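Seats You Can See Through: A Semester with Woven Chairs
Final report, Furniture and Materials Studio
Ximena Insaurralde

Why I picked chairs

I sat on a woven chair for most of last summer and never looked at it. It was my aunt's, it was gray, and it had the kind of open lattice seat that leaves a pattern on the back of your legs if you wear shorts. When our instructor asked us to choose one everyday object and stay with it until March, I thought of that seat right away. How does a flat strip with nothing under it hold up a person? Why does one seat sag in the middle while another stays tight? I wanted to know all of it!

My plan was simple. I would learn the basic over-and-under weave, build 2 small test frames, weave each of them with a different strip, and then compare them with finished chairs I could find around the studio and at home.

What I used

The frames are pine, cut from leftover stock in the wood shop. For the first one (I called it Mokico, after a cat, and the name stuck) I used a flat cotton webbing. For the second, Ruvico, I used a paper cord that you soak before you weave it. I bought the cord in one big coil and used 97 feet of it, including the parts I had to cut out and throw away. Sepúlveda Hall has long tables by the windows, so I did nearly all the weaving there in the late afternoon, when the light comes in low and you can spot a crooked row from across the room.

Other tools: a tack hammer, a spray bottle, spring clamps, a blunt butter knife for lifting strips, and a lot of masking tape.

Learning the weave

The first direction is called the warp, and it goes on quickly. You tack one end, pull it across, tack the other end, and move over. I was so pleased with my first warp that I took it to lunch with me. Then I started the second direction and found out I had pulled everything much too tight. By the fourth row there was no slack left to lift, and the butter knife was bending. I took it all off and started again.

The second try went better. I left enough give to slide two fingers under each strip, and I used a piece of scrap wood to beat each new row up against the last one. After 4 afternoons Mokico had a complete seat. It was not beautiful – the corners bunch up, and one strip goes over two where it should go over one – but I sat on it for 20 minutes while reading and it held.

Ruvico was harder. Damp cord stretches, and then it shrinks as it dries, so the tension you feel in your hands is different from the tension you get the next morning. I learned to stop every few rows and mist the coil again. I also learned to keep my rows pushed together, as gaps that look tiny on a wet seat look huge on a dry one.

Looking at finished chairs

This was my favorite part of the whole project. Once you have woven a seat yourself, you start reading other people's. I crouched down next to every chair I met. On caned chairs I looked for the groove where the edge is tucked in. On webbed ones I looked underneath for tacks.
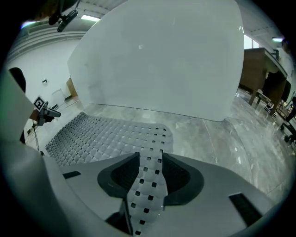 Ximena, I think you should say more about the gaps, Drullilura wrote in the margin of my second draft. A lattice is as much about what is left open as what crosses over, and your two test seats are nearly solid. Would a looser grid have carried your weight as well?

I love that question, and I don't have a full answer. A smooth, pale back with a gray lattice seat is a combination I now want to try myself, with wider spacing and small square openings. My guess is that the spacing matters less than how well each band is held at its ends. When Mokico started to sag, the middle was fine and the tacks along the front rail had begun to lift.

What I would change

I would round over the front rail before weaving, because a sharp corner wears on the strip and on your knees. I would use longer tacks. I would also keep a notebook next to the frame from the first day, as my early notes are on tape stuck to the clamps, and some of them got thrown out with the scraps.

Next semester I am building a third frame, with an open lattice this time. The pine is already cut.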